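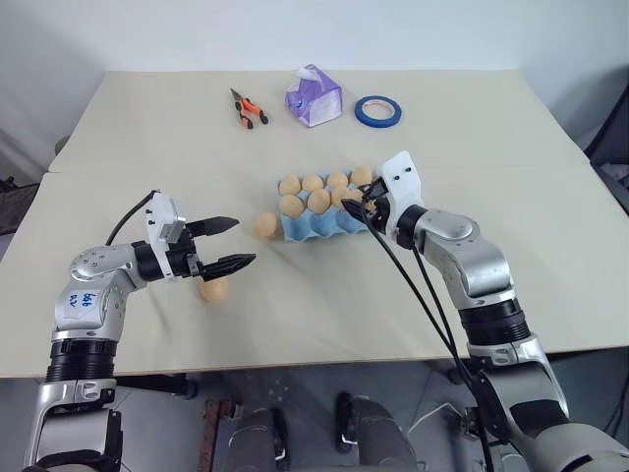

Brown eggs in a light blue molded carton.

March – by the Zivetell kitchen desk

Egg carton

An egg carton is a tray with a separate cup for each egg, so the shells don't knock together on the way home. I've kept hens for years and I still think it's one of the best bits of packaging in my house (my family is tired of hearing it!).

Most cartons are made from molded pulp, clear plastic or foam. Pulp starts as old paper mashed up with water, sucked onto a mesh mold and then dried. It's a bit soft, so it gives when you bump it, and it soaks up a little damp too. Dye goes in while it's still mush, and that's how you get all the pinks, blues and greens.

In the US the dozen is what you'll find in nearly every store, though I see plenty of sixes and eighteens, and restaurants buy flats of 30. My local farm shop, Stadier, sells loose eggs and lets you bring your own box – I've got one that's done 5 trips and still closes fine.

Eggs should go in pointy end down. The air pocket sits at the wide end, and keeping it on top helps the yolk stay centered.

Pulp cartons can go in the compost if you tear them up first. I also start tomato seeds in mine, one to a cup, and the Aria tomatoes I grew that way last spring did great. Foam is harder to get rid of, and plenty of towns won't take it at the curb.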